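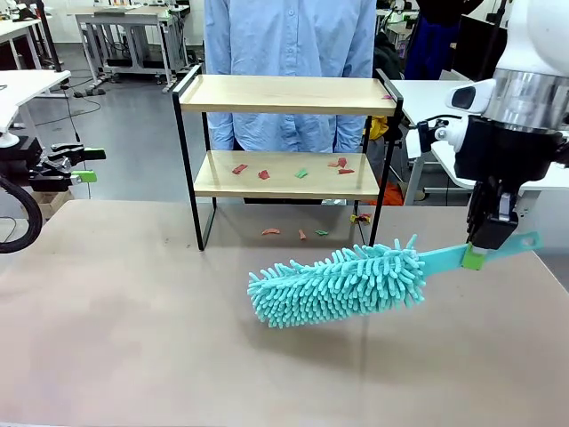
Course Handout 3
Site Visit: Household Manipulation Demonstration
Kasivholm Laboratory, Dreltstead
Date of visit: 2018-11-01

Purpose of this handout

This handout accompanies the site visit to the Kasivholm Laboratory. It sets out the task shown to visitors, the terms used by the laboratory staff, and the written work that follows. Students should read the first four sections before the visit and bring a copy with them. The final sections concern the report and may be read afterward.

The visit is a required part of the course. Students who cannot attend should write to the instructor, Rodrigo Morais, before the end of the first week of November. An alternate reading will be assigned from the course packet.

1. Background to the visit

Earlier lectures dealt with robot arms in factories. In those settings the part arrives in a known place, the tool is bolted to the wrist, and the motion can be repeated without change. The laboratory works on a different class of problem, in which a two-armed robot must use ordinary household tools on ordinary household objects. Neither the tool nor the object was designed with a robot in mind.

The demonstration is given by the group led by Tuấn Triệu. The group refers to its task collection as Durkodex. Each entry in Durkodex is a short household chore with a written starting condition, a written end condition, and a list of permitted tools. The collection holds 29 chores at present. Visitors will be shown one of them, the dusting of a small two-tier shelf, and will hear a short account of several others.

2. The dusting task

The work surface is a table on which a two-tier shelf has been set. The shelf has wooden boards in a black metal frame. Small scraps of colored debris are spread over the shelf and over the table in front of it. The robot is to clear the scraps with a hand duster.

The written starting condition is as follows.

The shelf stands upright on the table and is not fastened down.
Debris is present on both boards of the shelf and on the table.
The duster is held in one gripper.
The other gripper is free.

The written end condition requires that no scrap remain on either board and that the shelf still be standing. Scraps pushed from the shelf to the table are counted separately. A trial that clears the boards but leaves material on the table is entered as a partial result.

Students sometimes ask why bright scraps are used in place of dust. The group's answer is a practical one. Dust is hard to place in the same amount twice, and it is hard to score by eye. Colored scraps can be laid out in a few seconds and judged by anyone standing at the table. The group accepts that this makes the task unlike real dusting in one respect: scraps must be pushed or carried, while fine dust will cling to the fibers.

3. Points of technical interest

3.1 The tool

The duster is a microfiber type with a flat handle. Its head is covered with soft, finger-like strands. The strands give way when they meet a surface, and the head therefore has no fixed shape. A planner that treats the tool as a rigid block will place its edge wrongly, sometimes by more than the height of the debris.

Compare this with the rigid tools covered in Lecture 5. With a rigid scraper, the position of the working edge follows directly from the position of the wrist. With a soft duster, it depends also on how hard the tool is pressed, on the direction of travel, and on how the strands came to rest after the previous stroke.

3.2 The grip

A lime-green clip or adapter is fitted around the handle at the point where the gripper closes on it. Students should note its position relative to the two ends of the handle. The choice of grip point sets the length of the lever between the gripper and the duster head. A grip near the head allows better control of force. A grip farther back gives more reach and keeps the gripper away from the shelf.

The gripper points downward while the duster extends to the side. In this posture the arm can bring the head in over the table without placing the wrist directly above the debris. Students should consider what would have to change for the same arm to reach the back of the lower board.

3.3 The shelf

Two features of the shelf make the task harder than it may first appear. Both boards have raised lips along their edges. A scrap that is swept toward an edge must be lifted over the lip, or it will collect against it. In addition, the upper board limits the height available above the lower one. The duster head must enter the gap between the boards nearly level.

The legs are thin. A stroke that catches one of them may shift the whole shelf, after which any stored estimate of its position is out of date. The group's scoring sheet has a separate column for contact with the frame.

3.4 Use of the second arm

The task rules permit the free gripper to steady the shelf. They do not require it. Whether the second arm should be used is a matter of judgment, and the group has tried both methods. Holding the shelf prevents it from sliding but also places a second gripper near the path of the duster, and the two arms must then be planned together. Lecture 7 will return to this question under the heading of shared workspace planning.

4. Order of the visit

Students should gather in the entrance hall and sign the visitor book. A member of the laboratory staff will lead the group to the demonstration area.

Tuấn Triệu will open with a short talk on the Durkodex collection and on how chores are selected for it. The dusting task will then be shown, with a pause between trials so that the debris can be laid out again. Questions are welcome during the pauses. They should be held while the arms are in motion.

After the dusting task, the group will describe its record keeping. The laboratory has stored 3764 trials across all chores, each with a scoring sheet. Students will be given 18 blank sheets to share and will be asked to score at least one trial for themselves. The sheets will be collected before departure and returned in class.

The visit will close with a discussion in the Đinh Room, on the upper floor. Coats and bags may be left there on arrival.

5. Conduct in the laboratory

All visitors must follow the instructions of laboratory staff. The following rules apply throughout the visit.

Remain behind the marked line unless invited forward.
Do not reach over the table at any time.
Step over cables with care and do not move them.
Tie back long hair and secure loose sleeves, scarves, and badges.
Do not touch the shelf, the duster, or the debris between trials.
Food and drink are not allowed in the demonstration area.

A staff member may stand close to the table during a trial. This does not mean that visitors may do the same. Staff have received training on the stop control and have agreed on their positions in advance.

Photographs for personal study are allowed. Students who wish to include a photograph of a staff member in the written report must ask that person first.

6. Terms used during the visit

Chore: one entry in the Durkodex collection, with its starting condition, end condition, and permitted tools.

Trial: a single attempt at a chore, from the starting condition to the point at which the robot stops or is stopped.

Stroke: one continuous motion of the duster in contact with a surface. Lifting the head ends the stroke.

Reset: the return of the table, shelf, and debris to the starting condition. At this laboratory the reset is done by hand.

Carry: movement of a scrap that is caught in the strands and travels with the tool. A carried scrap may drop later in a place that has already been cleared.

Frame contact: any touch between the robot or its tool and the metal parts of the shelf. Light brushing by the strands alone is not scored as frame contact.

7. Written report

Each student will submit a report on the visit. Reports should be addressed to a reader who has taken the first half of this course but did not attend. The report must contain the parts listed here.

A statement of the task in the student's own words, including the starting and end conditions.

An account of one trial observed by the student. The account should state what was seen and keep it apart from what is supposed. If a scrap was left behind, say where it was left. Do not state a cause unless the evidence for it was visible from the student's position.

A sketch of the work area from above, with the shelf, the duster, and both grippers marked at a moment of the student's choosing. Neatness is less important than correct relative position.

A proposal for one change to the tool, the grip, the shelf, or the scoring sheet. The proposal must name the difficulty it is meant to reduce and must describe a test by which the change could be judged. Proposals to replace the duster with a vacuum or an air jet fall outside the permitted tools and will not receive credit.

Reports that repeat the wording of this handout at length will be returned for revision. Sketches may be drawn by hand and scanned.

8. Preparation for Lecture 7

Before the next lecture, students should reread the course packet section on compliant contact and attempt the two practice problems at its end. The second problem concerns a brush with flexible bristles drawn along a raised edge. Its method can be applied, with some care, to the lip of the lower board.

Questions about the visit or the report should be brought to Rodrigo Morais during office hours. Questions about access to the building should be sent to the Kasivholm Laboratory front desk.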